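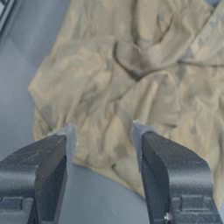

Skyrme Bench Cover, Large

Washed cotton, sand. Fits bench and potting table tops up to 124 inches around. In stock again, second run.

Item 287. Ships folded flat in a paper sleeve, no plastic.

What it is
A loose cloth cover for work tables, sewing tables, garden benches, old sofas you don't want to look at. Thin stuff, soft from the first day. Not padded. Not waterproof, please don't leave it out in the rain and write to us about it. For outdoors in bad weather you want the Budavier tarp, different page.

Light enough to pull off with one hand. Heavy enough at the hem that a fan won't lift it (there's a cord sewn in all the way round). Two ties at each short end. Ties are long on purpose, cut them down if you like, they're the same cloth and won't fray much if you knot the ends.

Color
Sold as sand. Each batch comes out of the dye a little different, so if you need two that match, order them together and say so in the notes box. We pull from the same bolt when we can. Ordered one in April and want another now? Won't match exactly. Close, but you'll see it side by side.

Also coming in slate and a dark green. No date on the green yet.

Washing
Cold, with like colors. Line dry or low heat. It shrinks a bit first time – we cut for that, so it'll look big when you open it. That's normal. Wash before judging the fit.
No bleach. No softener, it leaves the cloth kind of greasy and dust sticks to it.
Ironing: only if you care. Most people don't. Medium iron, damp cloth, hem first.
Paint and glue: let it dry, pick off what you can, then wash. Oil stains mostly stay.

Sizing
Measure all the way around the table top with a tape or a peice of string. Under 124 and you're fine. Over that, get the Extra Large or use two. Round tables are ok but the corners hang down lower than the sides, tie them under or let them be.
Drop is the same on all sizes. Comes down past the apron on a normal height table, won't reach the floor.
Odd shapes, we don't do custom cuts any more. Sorry. Took too long and the returns were a headache.

What's in the sleeve
Cover
Spare cord for the hem
Care card
Repair patch, same cloth, for the first hole

Where the cloth comes from
Woven for us at the Femetti mill, then washed and sewn in our own shop at Kenonus. The first run was 900 covers and used a slightly heavier weave. People liked the look of it but said it took forever to dry, so the new run is lighter. If you have one of the old ones the patches will still fit, just won't blend in perfectly.

Stitching is double on the hem and single everywhere else. Corners are boxed and bar tacked. If a corner goes within 3 years send it back and we'll resew it, you pay postage one way, we pay the other. Doesn't cover cats.

Shipping
Goes out the next working day if ordered before noon. After noon, day after. Around the holidays allow extra, the carrier slows down and we can't do anything from this end. Order cutoff for the fall mailing is 31 October 2025, anything after that goes with the winter boxes.
Combined shipping works for covers and cushion slips. It doesnt work for the tarp, too bulky, goes seperately.

Returns
Unwashed, with the ties uncut. Put the order slip in with it. Refund goes back on the same card once we've had a look.
Exchanges for another size are quicker than a refund and new order – just write the size you want on the slip.

Questions we get a lot
Does it smell? Slightly, of the mill wash. Gone after one laundry.
Can I dye it? Yes, darker only. Takes black and navy well. The thread is polyester so the seams will stay pale.
Can I cut it in half? Sure, but hem the raw edge the same day or it starts to run.
Will it stop scratches? No. Dust and light splashes, that's it. Put a blanket under it if you're moving furniture.
Is the Extra Large the same cloth? Same cloth, same batch numbers, wider seam down the middle.

Goes with
Skyrme cushion slips, set
Skyrme apron, long
Budavier tarp, small and large
Spare ties, sold by the pair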